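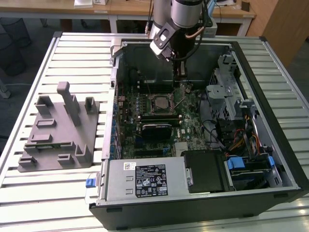 A tower computer on the bench, side panel off.

About us

Flarelside is a repair and reuse workshop for office and home computers. We collect machines that schools, surgeries, small firms and households no longer want, wipe them, mend the ones worth mending and pass them on. What can't be mended is stripped for parts, and what is left after that goes for recycling.

We began in a rented unit behind the old dairy at Lockyer with two benches and a van. We now work from 3 sites. Lockyer is still the main workshop. Derel handles collections and storage, and the shop at Hirnatitz sells refurbished machines over the counter and takes in repairs from the public.

What we do

Most of our work starts with a collection. An organisation tells us what it has, we agree a date, and the van comes out. Every item is given a number at the door and that number stays with it until it leaves us. If you want to know what became of a particular machine, quote the number and we can look it up.

Drives are dealt with first. Those that are healthy are overwritten and tested. Those that fail the test are taken out and shredded, and the customer gets a certificate listing the serial numbers. We don't open files or look at what is on a drive, and recovering data is a separate service that has to be asked for in writing.

After that comes testing. Memory, power supply, fans, ports and screen are all checked, and the results are written on a card that goes with the machine. Desktops are usually the easier job, as most parts can be swapped without much trouble. Laptops take longer. Worn batteries are replaced as a matter of course, and hinges are tightened or changed.

Last year we collected 3000 items. Of these, 1000 went back into use as complete computers and 354 of those were given free of charge to pupils and families through schools in the area. The rest were sold, and the money pays for the wages, the rent and the van.

Who we work for

Our regular customers are primary and secondary schools, parish offices, letting agents, two housing associations and a good number of people who work from home. We are happy to collect a single machine if the van is already passing, otherwise we ask for a minimum of five items. Monitors count as items. Keyboards and mice don't, but we'll take them.

We also buy in ex-lease stock when there is a shortage. Desktops with small cases are the ones people ask for most, and we do run out of them in September when the school term begins.

How we price things

Refurbished computers are sold with a twelve-month guarantee covering parts and labour. Prices are the same at the counter as on the website. Repairs are quoted before any work is done, and if you decide against the repair you pay only the inspection fee. We will say so if a machine isn't worth the money. Older desktops can often be kept going with more memory and a new drive, and this is the commonest job at Hirnatitz.

Printers are the exception. We collect them for recycling but we no longer repair them.

Working and training here

We take on trainees twice a year. No qualifications are needed, though it helps to be patient and to have decent eyesight. Trainees start on cleaning and sorting, move on to testing, and after six months most can build a working desktop from the parts shelves. The next intake starts on 25th September at Lockyer. Applications are by letter or by the form on the Jobs page, and everyone who applies gets an answer.

School groups can visit the workshop by arrangement. Groups of up to twelve are best – the aisles are narrow. Closed shoes, please.

Finding us

Lockyer workshop: collections desk and trade enquiries, open 9 to 4.30. Park in the yard and use the green door.

Derel store: deliveries only, and please ring first.

Hirnatitz shop: repairs and sales, open 10 to 5.30. There is a ramp at the side entrance and a bus stop across the road.

For collections, use the form on the Contact page and tell us what you have, which floor it is on and whether there is a lift.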